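Is it rude to photograph a village mask procession if you've been invited?

Posted by Penbridge_Pete, 09/09/2025

My wife's cousin has married into a family from a village near Brestine, and we've been asked to the winter masks in February. As I understand it, the young men who have come of age that year go from house to house in straw and sheepskin, making a racket, and you give them eggs or money until they go away. I'd love some pictures. The cousin says "it's fine", but he also said that about driving there in a hatchback. Is there a rule? And do I need to bring anything?

Tuncay Gündoğdu

I've been to four of these, two of them in Gundora, where they take it more seriously. Photographing the procession in the street is fine. Photographing the dressing is not. The lads are sewn into the straw in somebody's barn and until they come out with the mask on they are supposed to be nowhere at all, so a flash going off spoils it. If you recognise one of them, don't say his name. My brother-in-law shouted "Hello Emil!" across the square and was made to pay for everyone's plum brandy, which came to more than our flights.
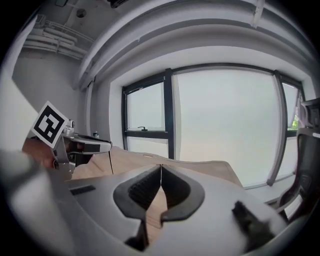 The masks themselves are a separate matter, and you should ask the carver as well as the wearer. Most families own one or two and they are repainted every year, badly, by an uncle. The good ones have a jaw that opens and claps shut on a string, and the trick is all in the meeting of the two halves: like those black gripper fingers, touching at the tips and open lower down, so there's a gap for the noise to come out of. Don't put one on for a joke. An unmarried man who does that is signed up for next year.

As for gifts, eggs. Take more than you think — they come back round after dark and claim to be different people.

marsh_ekwueme

depends on the village, just ask someone

Goosegog

Tuncay's answer is right for Gundora, but in Brestine itself the barn rule was dropped years ago and they now sell tickets to the dressing. There's a leaflet. It says the custom is 2000 years old, which the man who wrote it told me he'd got from the previous leaflet. The parish book has it going back to 788, and I wouldn't lean on that either.

Wear old clothes. They rub soot on visitors' faces and it doesn't come out of wool. And leave the hatchback at the bottom of the hill.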